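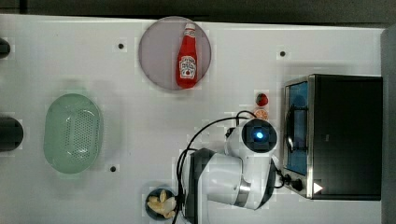

Table rules FAQ

Last updated 2/17/23

I wrote these up for everyone who books arm time at Presstead, and for the Lenthorpe folks who share our rules. If your question isn't here, ask me before your session starts, please!

Do I really have to read the rules if I've used an arm before?

Yep. Every shop does things a little differently, and ours has a few habits you won't have picked up elsewhere (the speed limit, mostly). It's two pages. You can get through it with a coffee.

How fast can I run the arm?

The house limit is 200 millimeters per second whenever a person can reach the table. That's our own number, and it goes for test moves too. If you want to go faster, clear the area, talk to me, and put it in the log first.

What do I check before I press start?

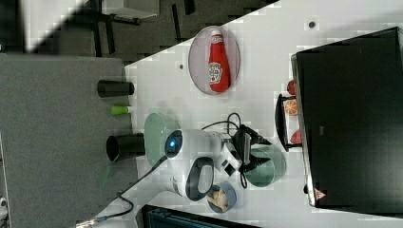
Cables come first on my own checklist, ahead of the stop button and the speed setting. I run the arm slowly by hand through the farthest poses in the program and watch what the slack does at each one. With black cables looping up across the table and the arm reaching over a green plate, I want to know what a loop could drag along before anything moves by itself. If one snags, fix the routing and go through the poses again. Please don't just hold it out of the way with your hand!

Can I reach in to fix something that tipped over?

Only after you've stopped the arm. Pause in the software doesn't count, so use the stop button, then reach in. When you're done, get your hands and sleeves clear, say "clear" out loud, and restart at low speed. I know it feels silly when you're by yourself. Do it anyway.

Does it matter where I put things?

It does, and the layout sheet is your friend. Set out your items, compare them with the sheet, and leave room for the gripper to open all the way. 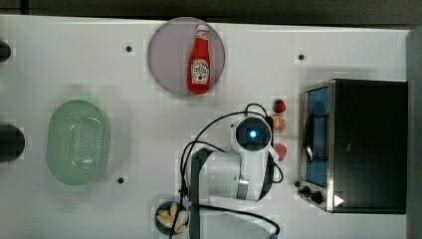
I'd also plan the path for the wrist as well as the fingertips, which people forget (me included, more than once). The wide part of the arm is usually what bumps a neighbor. If you change the layout halfway through, write down the change and do one slow run before going back to normal speed.

Who do I tell about a bump or a near miss?

Use form 106, same day, even if nothing broke. Two sentences is plenty. The Henix group reads them all in March and that's when the rules get changed, so gripes are welcome too.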